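Jemance Student Robotics — Cell Safety Checklist, Suitcase Packing Project
Inspected by: Zainab Jibrin
Date: 22/01/2018
Location: Brinville workshop, two-arm cell
Status: Pass with comments

Complete this sheet before the arms are powered for a club session. Mark each line OK, FIX or N/A. A line marked FIX needs a comment and the initials of whoever will do the work.

SECTION A. ENCLOSURE AND TABLE

A1. Corner posts tight, no movement by hand — OK
A2. Wall panels seated, no sharp edges — OK
A3. Tabletop secure to its supports — OK
Comment: Checked from underneath as well. One screw was short and has been swapped for one from the spares drawer.
A4. Only task items on the table — OK
Comment: The suitcase and the items to be packed are task items. Phones, drinks and laptops are not, and they stay on the bench outside.
A5. Suitcase lid stays up without being held — OK
Comment: Test it by tapping the lid twice before power on. If it drops, pull the case forward and set it again. Do not use tape. We had tape on it last term and it ended up on a gripper. 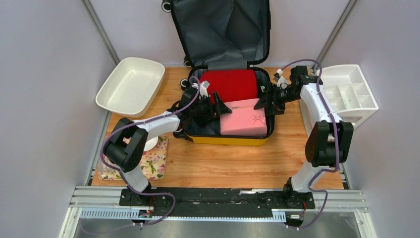 Page 2 of 2

SECTION B. ARMS, RAIL AND CABLES

B1. Base mounts tight on the carriage plate — OK
Comment: Scuff marks on the plate are cosmetic. Leave them.
B2. Gear rack clear of chips, screws and thread — OK
B3. Purple cables clear of the elbow joints through full travel — FIX
Comment: Left arm is fine. On the right arm the cable has too much slack and needs another clip. ZJ to fit one before the next session. Until then, run the right arm at low speed only.
B4. Exposed wiring near the bases, no bare ends — OK
Comment: The red and black wires still need a cover. Trusow quoted for a molded one, but we will make our own.
B5. Gripper fingers close evenly — OK
B6. Grippers clear of the suitcase rim in the home position — OK
Comment: Home was re-taught after the team moved the case. If you move the case again, re-teach home and write it in the log.

SECTION C. POWER AND STOPS

C1. Emergency stop cuts both arms — OK
Comment: Pressed once with the arms still and once at low speed.
C2. Stop button can be reached from the operator seat — OK
C3. Main cable off the walkway — FIX
Comment: Someone ran it across the floor again to reach the other outlet. The walkway has to stay 700 mm wide with nothing on the floor. Moved back during inspection, but it needs a proper cable cover.
C4. Power supply vents clear — OK
C5. Cycle log up to date — OK
Comment: Next full service is due at 1,000 cycles. We expect to reach that in February, so order grease now. Sangkhawat has the type we use.

SECTION D. ITEMS TO BE PACKED

D1. Bottles closed — OK
Comment: Check the cap by hand each time, even if the bottle was used in the last run.
D2. Glass items away from the edge of the table — OK
Comment: I would still like to see a plastic cup used for practice runs. Glass only when the team is recording a scored attempt.
D3. Towels folded, no corner hanging where a gripper can catch it — OK
D4. Bag handles checked for sharp metal — OK
D5. Spare trays stacked and stable — OK 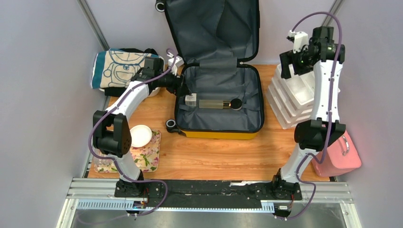
Can a student reach in to fix an item while the program is paused?
Only after the emergency stop is pressed and the operator has said "stopped" out loud. A pause in the program leaves the motors on, and the arms can start again from the keyboard.

SECTION E. PEOPLE

E1. Safety glasses at the bench — OK
E2. Long hair tied back, lanyards off — OK
Comment: Two lanyards were still on when I came in. Both were taken off when asked.
E3. One named operator per session — OK
E4. New members have read the rules sheet and signed it — FIX
Comment: Signatures missing for the members who joined after the break. They can watch and write code but may not run the arms until they sign.

OPEN ITEMS

B3 — cable clip, right arm. ZJ.
C3 — cable cover for the walkway. Ask the Brinville office if they have one before we buy.
E4 — missing signatures.

Low speed limit stays on the right arm until B3 is signed off on this sheet. Keep the signed copy in the folder at the bench.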